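Parts Sorters / Bench Kitters wanted – Gotstead, day shift and evening shift

Posted Friday, February 7, 2025. Ondeo, small parts and kitting. 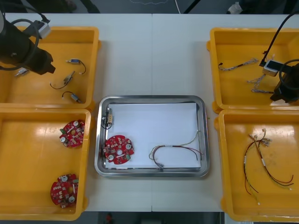 We need people for the sorting benches, soon. Hourly, on site, no degree, no electronics background. If you can tell two nearly identical connectors apart at three in the afternoon, keep reading.

Short version
Sorting and kitting small electronic components by hand. Boards, connectors, short leads, odds and ends. Yellow bins on both sides, steel tray in the middle with clean white paper in it, parts go in, get checked, go where they belong. Then again.

Where
Ondeo, Delacroix building, Gotstead. Second floor, elevator is slow, stairs are fine. Free parking behind the building, not in front – front is for the dental office and they will tow. The bus stops across the road but the last one is at 10:40 pm so think about that if you want evenings.

Shifts
Days: 7:00 to 3:30, Monday to Friday
Evenings: 3:30 to 10:00, Monday to Thursday
Half hour lunch on days, unpaid. Two paid breaks, both shifts. Evenings get a paid twenty minute meal break instead of the lunch.
Saturday mornings come up when a big order lands. Voluntary, paid at time and a half.

Pay
$19.50 an hour days, $21.25 evenings. Goes up a dollar after 90 days if your error sheets are good. Paid every other Thursday. 27 openings altogether, most of them on evenings. There is a sign-on bonus of $600, paid with the paycheck after your 90 days, evenings only, sorry.

What the job is
- Take mixed returns and loose stock and sort by part number
- Circuit boards checked by eye for chipped edges, missing parts, bent anything
- Connectors and leads checked for nicks and frayed ends, then binned by type and length
- Kits built from a pick sheet. The current one is the Primen kit, order is for 2,296 of them and we have 1,534 left to build
- Count, sign, label, pass on
- Keep your bench clear. Nothing on it at the end of shift except what the sheet says
- Change the tray paper at start of shift and any time it gets marked. Small dark parts on white paper, you see them. On bare steel you dont

What it isn't
No soldering. No phones, no customers. No heavy lifting either, full tote is under 20 pounds and there are carts. Not a desk job, you can sit or stand at the bench but you'll be using your hands the whole shift.

You need
- To be 18 or over and allowed to work in the US
- Decent close-up vision, glasses are fine. We do a quick check, it takes five minutes
- Normal color vision, or close to it. A lot of the leads are told apart by color. If you aren't sure come anyway and we'll test you, there may be benches where it doesnt matter
- Steady hands
- Enough reading to follow a pick sheet in English. Part numbers are mostly letters and digits
- To turn up. Three no-shows without a call and we're done, this is the main reason people leave us

Nice to have, really not required
- Any bench work – jewelry, watch repair, sewing, fly tying, model trains, pharmacy counting, we've hired from all of these
- Forklift card (not for this job, but shipping will want to know)
- A second language
- Kitting or inspection experience. If you have a lot of it say so, there are two lead spots opening in April and we'd rather fill them from inside

Handling stuff, so you know before you come
Wrist strap on at the bench, always. We supply it. Boards picked up by the edges. No hand lotion before or during shift, it gets on the boards. Gloves are there if you want them, most sorters go without because the little connectors are hard to feel. No food or drink at the bench, water bottles on the shelf by the door. Long hair tied back. Rings off or taped. Closed shoes. Fleece and fuzzy sweaters stay in the locker, static. It's kept at 70 degrees in there year round and some people find that cold, we have cotton smocks.

Music: one earbud is OK on evenings, none on days. Don't ask us why it's different, it was like that before the current supervisors and both shifts voted to leave it.

Training
First two days are paid training, same rate. Day one is mostly safety, straps, how to handle boards and how to read the sheets. Day two you sort a practice bin and someone goes over it with you. Everyone gets some wrong. After that you're at a bench next to an experienced sorter for the rest of the week. We don't track speed until week four.

Benefits
Health and dental after 60 days for anyone averaging 30 hours or more, so that's days only at the moment. Ten days PTO the first year on days, six on evenings. Six paid holidays. 401(k) after one year. Smocks washed for you.

How to apply
Come by the Delacroix building front desk Monday to Thursday, 9 to 2, and fill out the form. Ten minutes. Bring ID. Or send a resume through the Apply button on this page and put SORTER plus the shift you want in the subject. No cover letter please, we don't read them. Resume can be one line if thats what you've got.

You'll hear back in a week either way. If we like the form you come in for a 40 minute bench try-out – tray, a mixed bin, a sheet – and a short talk afterward. Try-outs are paid, flat $25, whether you get the job or not.

Start dates are every Monday until the openings are filled. Evening spots first. If you applied last fall and didn't hear back, apply again, the old forms got lost in the move.

Need a different chair, a magnifier, a lower bench, more light? Put it on the form. We have most of that already and can get the rest.

Agencies – no thank you.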